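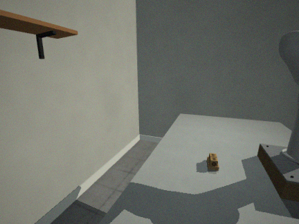
Tidy-up test for a one-arm setup, simulated version

Wrote this up fast for people asking how we check if an arm can put toys away yet. Short answer, sort of. Long answer is the steps.

You need: a simulator you already know how to drive, an arm on a fixed base, a table, one small object, one bin. We call the chore Endgate. Put one thing in one bin. Sounds dumb. Do it anyway before you try a whole playroom.

Step 1. Build the room

Keep it plain. Two walls, floor, table, arm bolted down on a block. A shelf on the wall is fine, ours is decoration and the arm never goes near it. Don't add clutter yet. Every extra thing is one more thing to blame when a run goes bad.

Check scale before anything else. Krešimir Petkov lost most of July to a table that was modeled in the wrong units. Looked perfect on screen. Arm kept stopping short.

Step 2. One object

Pick something small and lumpy. Not a cube — cubes make everybody look good. The block in our test scene is a little golden-brown thing, shaped kind of like a toy vehicle, taller body on a low wide base. Good choice for this. Grab the tall part and you're ok. Grab the low part and it tips or slides out.

Start with it alone on the table, with clear space on all sides. Bin comes in later, step 4.

Step 3. Get the lighting wrong on purpose

Most people skip this. Homes have hard sun and big shadows. So put in a strong light from one side and let the shadows fall across the table. Ours has a big angular one over the near part of the tabletop, plus a small one next to the block. Simple vision code loves to call a shadow an object. If yours does, you want to find out now.

Move the light between runs. Save the setting with each run or you will not be able to repeat the bad ones. Ask me how I know.

Step 4. Pick up, then put away

Split it. Do pick up only until it's boring, then add the bin.

Pick up passes if the block leaves the table and stays held for the full hold time. Put away passes if it ends up in the bin and the arm is back at its start pose. Dropping it on the rim is a fail. Pushing it off the table is a fail, even if it lands in the bin, which did happen to Joonas Lindqvist and he wanted to count it. No.

Step 5. Run a lot

We do 2000 runs per setting. Change start position and angle every time. Fewer is fine for a first look but don't quote the number to anyone.

Last batch, shadows on, block turned any which way: 933 passed the whole chore. So under half. Pick up alone does better, the put away part is where it dies. Mostly the block twists in the grip and catches the edge of the bin.

Step 6. Watch the fails

Not all of them. We watch 70, picked at random, and write one line each. Boring but do it. The Plesness script sorts them by where the arm was when it went wrong, then you read teh list and look for repeats. Fix the top one. Run again. Don't fix two things at once.

So can it do chores

One toy, one bin, fixed table — getting there. A floor full of stuff, no. Laundry, no. Shop-floor sorting with the same parts every time in the same tray is much closer, and if that's your job start there instead. Parts don't hide under the couch.

Also a sim pass is only a sim pass. Friction is made up, the block never has jam on it. Expect the real arm to do worse at first, then go back to step 1 and check your units agian.

Common problems

Arm freezes over the block: usually the target point is inside the table. Raise it a bit.

Block shoots across the room: contact settings too stiff, or the fingers start out overlapping it.

Works in flat light, fails in hard light: see step 3. Train or tune with the shadows in.

Pass rate jumps overnight: check that the random start is still random. Ours got stuck on 13 start spots for a week.

Bin version of the scene goes up when I get to it. Last edited 1 August 2026.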